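Search this notebook Search Advanced

Bench notes, March
Sistar gripper kit (review unit), clear cup and tray trials

Started 7:40 am. Kit came back from Clullwood with the new finger set, black, tapered. Same wrist mount, same small camera. Sistar wants a yes or no on the lease by the end of the month, and Motley wants numbers before they say anything, so: numbers where I have them, grumbling where I don't.

Boot and homing fine. Firmware update asked for twice, skipped twice. Cable tie on the wrist harness was loose, replaced. Don't let it rub on the elbow cover like last time.

Force left at default for the first runs. The manual gives the grip setting on a scale that tops out at 1000, no units anywhere. Asked support, no answer yet. I'm calling them "counts" until somebody tells me different. 62 counts holds a clear plastic cup without buckling the wall. Higher and the wall goes oval, lower and it slides on lift.

Clear plastic is the whole reason for this review. Opaque stuff we already know it can do. Cups used as found, not cleaned — the salesperson's demo had spotless ones and I don't trust that. 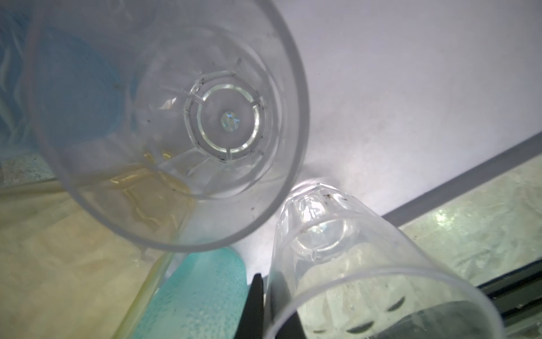 R. & D. bench, Kallio shop — entry by the automation tech on shift

Wrist view with two cups in play, one looking straight down the mouth, the other tipped over with its base toward the first. Finger is right up against the tipped one. Yellowish residue on the inner wall of the upright-facing cup, dark specks in the molded ridges of the base. I like having this one on file becuase it's what the detector really has to deal with: rims that are hardly there, one cup nearly touching the other, and you can see the surfaces behind straight through the walls.

Detector notes:
— Finds the molded base before it finds the rim. Every time. Fine for a tipped cup, bad for one facing up, where it puts the grasp point in the middle of the cup.
— Two cups close together get boxed as one object. Had to nudge them apart by hand on 3 tries.
— Specks don't bother it. Residue does a little, the box wobbles.
— Bright center spot on the base gets picked as a "feature". Mask it? Ask.

Approach speed dropped one step after the second bump. Better. The Sistar app buries that setting under Safety instead of Motion, took me far too long to find it. Write it on the bench card.

10:15, switched to tray work. Big white plastic one on the concrete. Goal is a rim grasp, one finger outside, one inside, then slide a short way and let go. No lift, the kit isn't rated for it at that reach.

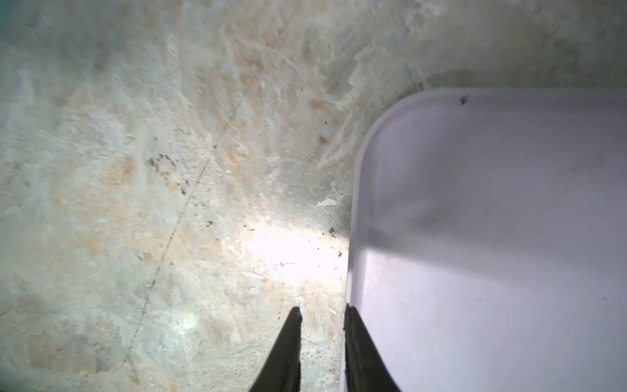 Tray on concrete, right finger over the left rim, left finger out over bare floor.

Look at where the fingers are. Wider one overlapping the rim, narrow one with its tip over the concrete and a gap of floor between them. The planner thinks the rim is further left than it is. Glare on the floor washes out a patch right there between the fingers, my guess is it reads that bright patch as part of the tray. White next to almost white. Taped a bit of cardboard over the lamp side and the offset got smaller but didn't go away.

Small whitish flake lying by the rim too. Check the tray for peeling, and check the finger pads while at it. If the pads are shedding that goes straight in the report.

Tray runs: 7 attempts, 3 good slides. Not great. The old fingers did worse on cups and better on this, wider contact I think.

Where I am on the kit so far: cups, leaning yes with the slower approach. Trays, no, unless Sistar has a wider finger for the same mount. The price sheet lists one but gives no lead time. Support line is slow, docs are thin, the hardware itself feels solid. Would not sign for the full service plan, pay per visit is enough for us.

To do
— rerun cups at 62 with the lamp moved
— ask about counts vs real force, agian
— wide finger quote
— wipe the camera cover before each set, write down when
— send Motley the cup numbers only, tray numbers after the rerun

Stopped at noon. Arm parked, power off at the wall.

Comments (3)

clullwood_bench: We saw the same offset on pale floors. Dark mat under the tray fixed most of it for us. Try that before you pay for wider fingers.

motley-ops: Please send the tray numbers as well, even the bad ones.

kallio2: Bench card is updated. Approach speed is under Safety, page two.

Kallio Shop Notebook | Contact the bench | © Kallio, all rights reserved | Back to top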